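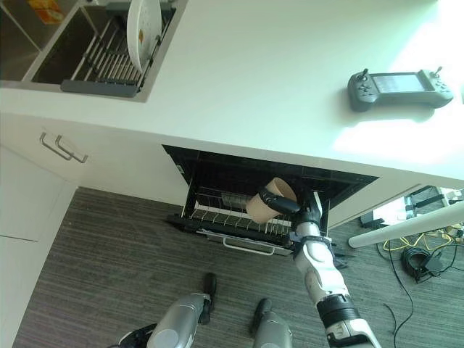 Family History & Genealogy > Project Updates

2019-07-10
Posted by the Guerreiro Family Letters project

Hi all, and a big hello to the folks at the Atell Fund, who are paying for most of this! We've now transcribed 2,463 entries from the Sulluvar parish registers, well past the 2,000 we promised in the grant application. Baptisms went fastest. Burials are slow going (the priest in the 1840s had terrible handwriting and loved abbreviations), and I still have 19 pages marked "ask someone smarter."

The marriage books gave us the best find so far. Two Guerreiro brothers married two sisters on the same morning, and both couples later show up on the Floltine side of the river with the surname spelled three different ways. I'd been treating them as separate families for years, so there's some untangling to do in the tree.

Money is fine. We've spent less on scans than planned and more on certified copies, and I'd like to move the difference over if that's OK with you.
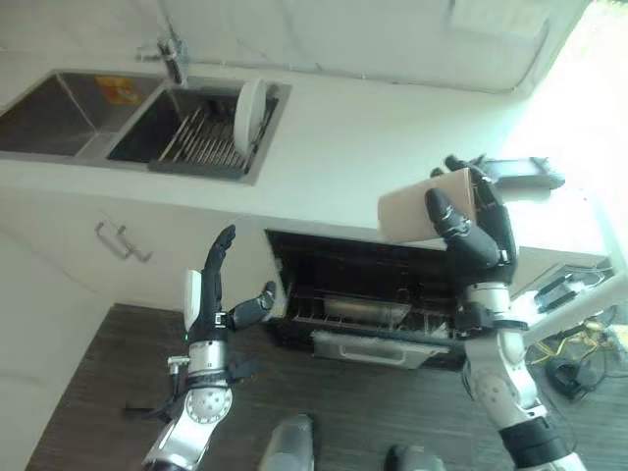
When will the index be searchable online?

Baptisms and marriages go up in August, with burials to follow once those last pages are sorted out.

Still to do: 15 letters from the Floltine branch need translating, and I haven't started the godparents list.

Comments

marshgirl52: My great-grandmother was a Guerreiro from Floltine! Which years do the marriages cover?

TreeTopper: Please keep the odd spellings in the index, I'd never find mine otherwise.

oldregisters: Happy to look at the bad burial pages. I've read worse.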